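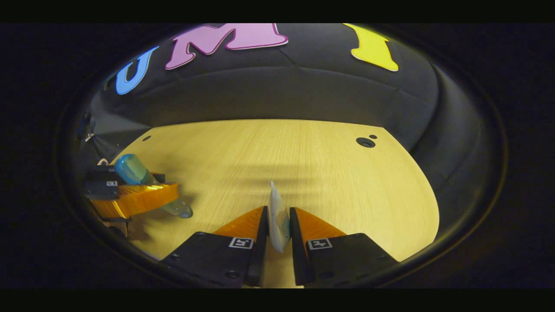

Trorkosetti Shared Workshop - Members' Forum
Builds and Projects > Hand-held gripper, finger pads

austra_toom
Workshop coordinator
Members are advised that the hand-held gripper is now at the stage of trials with thin stock. The fingers carry the orange ridged pads, and the markers are mounted on the top faces. Comments on the pads are requested before the second pair is cast in May. Please keep remarks to the fingers and the table layout.

gyamfi_bench
I would ask that the pads be reconsidered. A triangular pad is well suited to round stock such as the capped tube in the orange holder. For a flat sheet held on edge, I would expect a plain, firmer pad to hold the angle better.

d_addo
Posts: 318
I must respectfully disagree with the above. A firm pad concentrates the load on a narrow line, and thin plastic will bow. My log for the soft pads stands at 1,274 closures at home, with 300 of those on sheet material. I recorded no torn pads. The log is in the project folder for any member who wishes to review it.

gyamfi_bench
Thank you. The log does not state the angle of the sheet after closing, and that was the substance of my concern.

d_addo
That is a fair point. I will add a column for it and repeat the sheet trials.

clekholm_r
A separate matter. The holder stands at the left side of the table, and the tube extends past it over the wood. A left-handed user will approach from that side. Could a second position be provided on the right - clear of the larger hole?

austra_toom
The request is noted. Any new bracket must follow the Punero drawings, and no further holes are to be drilled in the tabletop until the layout is agreed.

gyamfi_bench
I withdraw my objection to casting the second pair, provided that one firm set is also made for comparison.

austra_toom
Agreed. Both sets will be cast from the same mold. Dzifa Addo will post the revised log in this thread.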